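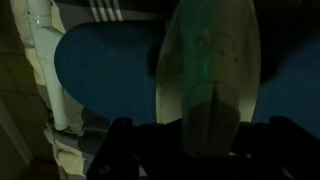 Winter coat drive: what we need before November

The Skosstead coat drive opens again this Saturday at the Bellamy Street hall. Last year we gave out 1,555 coats, and more than 400 of those were children's sizes. We ran short of large men's coats in the second week and had to send people over to Ulden, a long bus ride for anyone carrying two kids' snowsuits and a bag of boots.

So the first request is for men's coats, large and up. Parkas, wool coats and lined work jackets are all fine. The zipper has to run or the buttons have to be there. We can sew on a button, but we can't replace a zipper in the time we have.

Please wash what you bring. Most down coats can go through a machine on cold, then into the dryer on low with a couple of clean tennis balls. Wool should be brushed and aired outside for a day. Check the pockets — last year's finds included a set of house keys that are still in the office drawer.

Cotton shirts and school uniforms are welcome too, and it helps if they come ironed. Start with the collar, then the cuffs, then the sleeves, and leave the front for last. Keep the iron off printed logos and anything with a waterproof coating. Fold shirts with the size label facing out.

Drop-off is at the side door, where the ramp is. The front door stays locked until the afternoon. There are 20 short-stay parking spaces behind Praltus Hardware, and the store has agreed to let donors use them in the morning. Please don't leave bags outside overnight. Rain got into several last fall and we had to throw them out.

Horácio Salgado is running the sorting tables again and would like 3 more people who can stand for a full shift. No experience needed. Bring lunch, and wear something warm, as the hall doors will be open most of the day. Sign up on the sheet in the lobby or call the office and leave your name.

Hats and gloves go in the green bin. Scarves we have plenty of.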